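Ashworth bench notebook, December
Snack tabling task: regrasp-before-place vs. single grasp

Picking this up from the end of last month's entry, where the single-grasp baseline was left half finished. The baseline is now complete at 38 episodes and I am calling it closed. Everything below refers to the second condition unless noted.

Question for this block: does the policy place long wrapped items on the plate more reliably if it is trained with a short pause-and-rotate segment before the descent? The Dudton planner inserts the segment at a fixed height over the item. The wrist yaws until the finger axis is across the short side of the wrapper, holds, then goes down. In the baseline the yaw is blended into the approach, and most of the failed grasps came from the fingers arriving while the yaw was still settling.

Item set is unchanged: wrapped bars, flat packets, one can as a distractor. Cloth stays on the right side of the table as clutter and must not be touched. Start position is fingers open, pointing straight down, over the far side of the table.

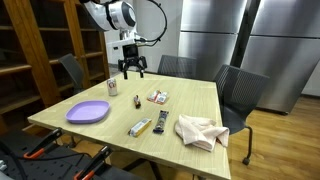 Settings

Controller gains copied from the baseline config with no edits. Wrist speed limit lowered for the yaw segment only. Finger closing force left at the middle setting, which dents the softer wrappers a little but does not tear them. Hold time before descent is 3 control cycles longer than what Zemport used in their version of the segment; shorter holds gave a visible wobble at the tips when I replayed the joint logs.

Demonstrations: 20 for the new condition, teleoperated, one item moved per demonstration, order of items free. I threw out anything where the operator corrected the yaw after starting down. Those went into a separate folder and could be useful later as recovery data.

One annoyance. The segment trigger uses the long axis from the item mask, and the mask merges two items when they lie close together. The axis it then returns points somewhere between the two. Workaround for now is to reject any mask with an aspect ratio below the threshold in the config and fall back to the blended approach. I want a proper fix before the next block.

Running notes

Morning. First rollouts with the new checkpoint. Approach is slower but much cleaner. Bars lying roughly front to back are the easy case, little yaw needed, and the descent is close to vertical.

11:40. Two misses in a row on flat packets. The fingers close above the packet and come up with nothing. Depth on shiny wrapper is poor and the height estimate floats high. Added a fixed offset to the descent target for flat items. I don't like fixed offsets, but the alternative is retraining the height head and that is a different experiment.

Afternoon. Same checkpoint, offset on. Working through the bars with part of the plate already taken up, so that the place step has to find free space.
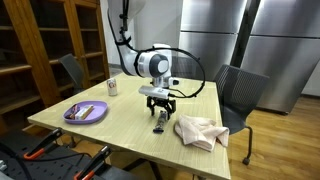
Curnier objected to the comparison when I posted the interim numbers, and the objection is fair: the baseline demonstrations never had a fixed offset available, so any gain on flat packets can't be credited to the yaw segment. The suggestion was to rerun the baseline checkpoint with the offset switched on, flat items only, and report bars and packets in separate rows. A second point in the same message was that slower wrist speed alone might explain part of the gain on bars.

Agreed on both. Plan is to split the table by item type and add a third condition, blended yaw with the lowered speed limit. No new demonstrations are needed for that one, just the config change.

Scoring stays strict. A placement counts if the item ends up inside the rim with no part resting on the table. Leaning on another item is allowed. Pushing an item already on the plate is logged but not scored as a failure, although I would like to revisit this if the plate gets crowded.

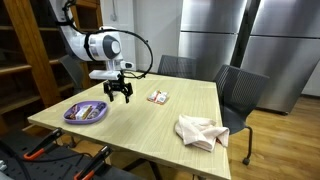

Interim result on bars only, second condition: 17 of 20 rollouts scored as placed. Of the remaining rollouts, one was a merged mask that got past the aspect ratio check, one was a slip during transfer, and one released early with the end of the bar over the rim. No protective stops. Flat packets are held back from this count until the baseline rerun is done.

The early release looks like a place-height problem and has nothing to do with the grasp. Release is triggered on fingertip height above the table plane, and an item held low in the fingers reaches the rim before the trigger height is met. Try triggering on contact force with height as a backup.

To do
Rerun baseline checkpoint, offset on, flat items only.
Third condition config, lowered speed, no yaw segment.
Split merged masks by depth edge before computing the long axis.
Move the discarded demonstrations to the shared drive and label them as yaw corrections.
Check whether the can ever gets selected as a target. It has not been in the logs so far, but I only searched the second condition.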